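The Gedthorpe County Health Department will extend evening hours at two of its vaccination clinics beginning in April, a change that Julián Ibarra, the department's director of community immunization, described as overdue.

"Families told us the hours did not fit their working day," Mr. Ibarra said in an interview at the department's main office. "A parent who leaves work at 5 cannot reach a clinic that closes at 5."

Under the new schedule, the Peñalver Street and Bristska clinics will remain open until 8 p.m. Routine childhood vaccines, flu shots and tetanus boosters will be offered at both sites. Travel vaccines will continue to be given at the main office by appointment.

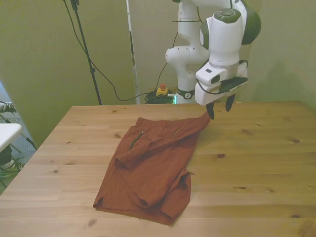

Mr. Ibarra said the department reviewed 166 written comments from residents before settling on the plan. Many asked for Saturday service, which the current budget does not cover. "I would like to offer it, and I have said so to the county board," he said. "For now we have funding for three additional nurses, and the evening hours are where we can place them."

Asked whether the longer day would put pressure on existing staff, Mr. Ibarra acknowledged the concern. Evening shifts will be assigned on rotation, he said, and no employee will be scheduled for more than two in a week.

School immunization records remain a separate matter. The department still receives a portion of them on paper, and parents who need a copy should allow five working days.

"If a child's record is incomplete, please call us before coming in," Mr. Ibarra said. "We can often find the missing dose by telephone."

Residents without insurance may use either clinic. Proof of county residence is requested at the first visit.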